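A winter visit to the Pruvbridge salt works
28 January 2024

Pruvbridge has been making salt since 1659, and for most of that time it has seen no reason to let anyone watch. The open day is a recent idea. It runs once a year, in the coldest part of January, when the works is quiet and the car park is a lake.

I went by bus from Ranbridge, which drops you at the end of a lane with a sign saying Salt Works and no hint of how far. The answer is far. By the time I reached the gatehouse I had one dry foot, and a man in a hat stuck a paper badge on my coat and told me I was in Group 2. Group 1 had gone in already. Group 1 was having tea. I could see them through a window.

Our guide had worked there 28 years and had a voice trained on machinery. She began with the brine, which comes up from a borehole at the back of the site and looks exactly like water. We each got to taste a drop off a plastic spoon. A small boy asked for more and was refused.

Then the pan house. I had expected some sort of polished heritage experience and was pleased to find a shed. It is a very large shed, with a roof on stilts to let the steam out, and the pan under it is the size of a decent village hall. You stand on a walkway and shout at each other. The warm fog comes up to your chest and settles in your hair, and after ten minutes you can lick your own lip and season a chip with it. They keep the pan just short of boiling, as a slow pan makes big flaky crystals and a fast one makes fine dull ones. The guide had strong feelings about fine dull ones. I gathered they had been made here in the past, under another manager.

The raking is done by hand with a thing like a snow shovel full of holes. Visitors could have a go. I had a go. I moved what I took to be a fair amount of salt and was thanked in the tone people use with children who have laid the table.

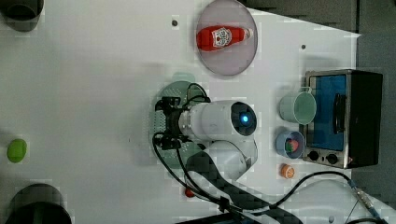 Drying and packing happen in the new building, where you have to wear a hairnet and, if you own one, a beard net. The salt goes from tubs to warm shelves to a sieve, and the sieve makes a noise like a beach being tipped down the stairs. The coarse flakes stay on top and get sold in boxes with a drawing of the gatehouse on them. The middling stuff goes to bakers. The dust at the bottom goes to a firm called Clirico, who put it in bath products and charge more for it than anyone else does. Anyone who has drained rice will follow the principle of the sieve, and once I had it in mind I saw holes all over the works, from the rakes to the tub lids. The guide said a salt works is mostly a matter of deciding what falls through. She had clearly said it before, but it was a fair line and we nodded in our nets.

There was a question session. Somebody wanted to know if sea salt was better for you. It isn't sea salt, said the guide, we are fifty miles from the sea. Somebody else wanted to know if it was better for you than sea salt. A third person asked about the flood in December, and that got a proper answer: the river came over the lower yard in the night, got into the old store and took 1017 bags of finished salt back with it. The fish downstream are said to be fine. The floor of the store is still white at the edges, and we were asked not to write our names in it.

Lunch was in the Miah, the works canteen, now open to the public on open day only. There was leek soup, a cheese roll, and a slab of salted toffee that could have held a door open. The soup needed salt. I looked on the table and there wasn't any. I asked at the counter and was given a paper sachet, from a different company.

The shop is in the old counting room, up a stair with a rope for a banister. I bought two boxes of flakes and a smoked one I don't expect to open. They also sell a tea towel with the history of the works on it, though it stops short of the other manager. Cards are taken if the signal is up. It was not up, so bring cash.

A few practical points for next year. Wear boots you don't love. Leave metal jewellery at home, and your good glasses too, which will be frosted by the end of the pan house. Ask for Group 1. The last bus back to Ranbridge goes at ten past four, from the other side of the road, where there is no sign at all – I found this out by watching the first one go by.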